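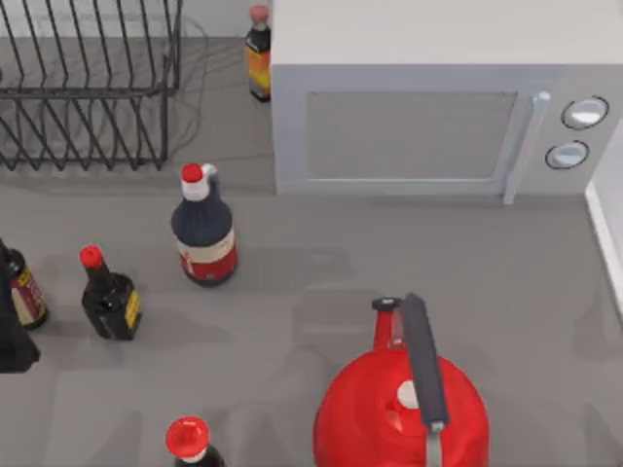 Folus community help > Simulation and control

Print this thread | E-mail this thread

Policy scores well in sim until I touch the camera, then forgets what a kettle is

Posted by Henrique Louro

I have been training a kitchen policy in Folus for longer than I care to put in writing. The tasks are the usual domestic drudgery: open the microwave, move the kettle, turn a knob. Everything is rendered, no hardware involved, so at least nothing gets broken except my confidence.

With the stock camera it does very well on the kettle. Then I nudged the camera pose so that the microwave sits upper right and the kettle is close to the lens with its base out of view, and success fell through the floor. The policy now reaches with great assurance for a patch of bare counter. I also have bottles with red caps dotted about as distractors, and it will sometimes go for one of those instead. I can see the family resemblance. I would still prefer tea.

Things I have tried:

- Retraining from scratch with the new pose. Works, but only for the new pose.
- Colour jitter. Made it worse on the kettle and no better on anything else.
- 2,000 demonstrations from the old camera plus 21 from the new one. I know. It was late.
- Swearing, in two languages.

The encoder is a small convolutional one, frozen after pretraining, and actions are end effector deltas in the base frame. Proprioception goes in alongside the image. Is this a perception problem or have I done something daft in the action space? I would rather not collect everything again if there is a switch somewhere I have missed.

Posted by Aba Asamoah

Mostly perception, with a bit of daft.

Your actions are in the base frame but your images are in whatever frame the camera happens to be in, and nothing tells the network how the two are related. With one fixed camera it never has to learn that. It learns "red blob at this pixel, move that way" and gets full marks. Shift the camera and the same pixels mean a different place on the counter, so off it goes to the old place. That is your patch of bare counter.

What I would do, in this order:

1. Before any training, check that the extrinsics you log are the ones the renderer used. Folus writes the pose when the scene loads, and if you move the camera afterwards the log keeps the old one. I lost most of an October to this. Project the kettle handle's position from the simulator state into the image and draw a dot. If the dot isn't on the handle, stop there and fix it.

2. Replay your existing demonstrations and render them again from randomised poses. You are in sim, the states are saved, so you don't need to collect a thing. I used 4,000 poses for a similar counter, drawn from a shell around the default one, and threw out any where the kettle was entirely out of view. Keep the ones where it is partly out of view. You will want those.

3. Feed the camera pose in with the proprioception, or else express the actions in the camera frame. Either is fine. Doing both with different conventions is how you get an arm that waves.

4. Unfreeze the last part of the encoder. If it was pretrained on one viewpoint it may well have thrown away the very thing you now need.

On the red caps: colour jitter on the whole image shifts the kettle and the caps together, so they still match each other. Randomise the materials per object instead. Once the kettle is blue in one episode and beige in the next, the network has to start looking at shape, however much it resents it.

Also vary the lights. Your shadows are soft and overlapping, and mine were quietly acting as a position cue for months.

Posted by Grarkari

just use depth

Posted by Henrique Louro

Drew the dot. The dot was on the microwave.

So the logged extrinsics were stale, exactly as Aba said, and my "retrained from scratch" run had only worked by ignoring them. I patched the logger to write the pose every step and I am re-rendering the old demonstrations overnight. Per-object materials are in as well. The kettle is currently a sort of mustard and I find it hard to look at.

Grarkari, I did try depth briefly. The thin wires on the dish rack came out as confetti at the resolution I can afford, but I might go back to it for the kettle on its own.

Will post numbers when there are some. If anyone has the Owusu pose sampler working with the current release, I would be glad of the config file, as mine puts a fair share of the cameras under the worktop.

Contact the moderators | Copyright Stirkville Simulation Users | Back to top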